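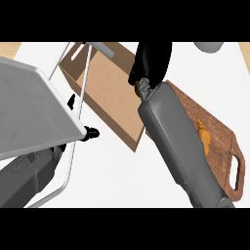 My mother's Sunday tin has been in my kitchen for three years now and I still can't get a Yorkshire pudding to rise in it the way she could. I've tried her flour, her jug and her habit of shouting at anyone who went near the oven door. Last December I gave up and did what I should have done in the first place, and asked other people how they learned to cook the thing they're known for.

I started in Norkthorpe, mostly because it's up the road and the bus is cheap. Margareta Husar has lived there since she was 18, and she makes a walnut and honey traybake that people cross the county for (I've seen grown men hide a second slice in a coat pocket). She'd promised me the recipe over the phone. When I arrived she handed me an envelope with four words on it: walnuts, honey, butter, enough.

"Enough what?" I said.

"Enough of all of them," she said, and put the kettle on.

So we made it together, and I wrote down everything she did as fast as I could. She melts the butter in the tin she's going to bake in, swirls it up the sides and tips what's left into the bowl, which saves washing a pan and greases the corners better than I've ever managed with a bit of paper. She chops half the nuts fine and leaves the rest nearly whole. The honey goes in last, off a hot spoon. I asked how long it stays in the oven and she said until the end of the play on the radio. And if the play's a long one? Then she turns it down a bit.

I went home and made it with a proper timer and it was dry as a doormat. The second go, with the radio on, was much better, though I'd put that down to the butter!

Lerato Van der Merwe laughed for quite a while when I told her this. She runs the bread class at Timthorpe, up the stairs over the old shoe shop, and she is the most exact cook I've ever met. Everything gets weighed, water included, and she keeps a notebook for each loaf going back 17 years. I'd gone in thinking she'd be the cure for all that "enough" business. Then I watched her finish weighing a batch of dough, prod it with one knuckle, frown, and throw in another handful of flour without looking at the scales at all.

"It's a damp day," she said. "The book doesn't know that."

She writes the handful down afterwards, mind you. The margins are full of them — handfuls, splashes, one page that only says "too proud, knock back sooner". I'd happily pay for a copy of those margins.

My favourite afternoon was with Ileana Costache, who has turned 80 and still makes stuffed cabbage for the whole street at New Year. Her neighbour Bogdan Preda has been trying to learn it from her for ages. He does all the rolling these days, as her hands get sore, and she sits at the end of the table and tells him they're too fat. I rolled six. She unrolled five of them, very kindly, and gave me a biscuit.

What she uses is soured cabbage from her own barrel, rice that's been rinsed but not soaked, and more dill than I would ever have dared. The pot goes on low with a plate on top to stop everything floating about, and then she goes off and has a sleep. Bogdan told me his came out wrong for two winters running before he noticed she lines the bottom with the torn leaves. She'd never mentioned it. She thought everybody did that.

I've been thinking about those leaves a lot. I rang my aunt the week after and asked her, straight out, what Mum did with the Yorkshires that I don't. She had to think. Then she said, well, she made the batter the night before, love, didn't you know?

I did not know! I'd only ever seen her pour it. I made a jugful last night and it's sitting in the fridge with a saucer over it, and my brother's coming for his dinner at one.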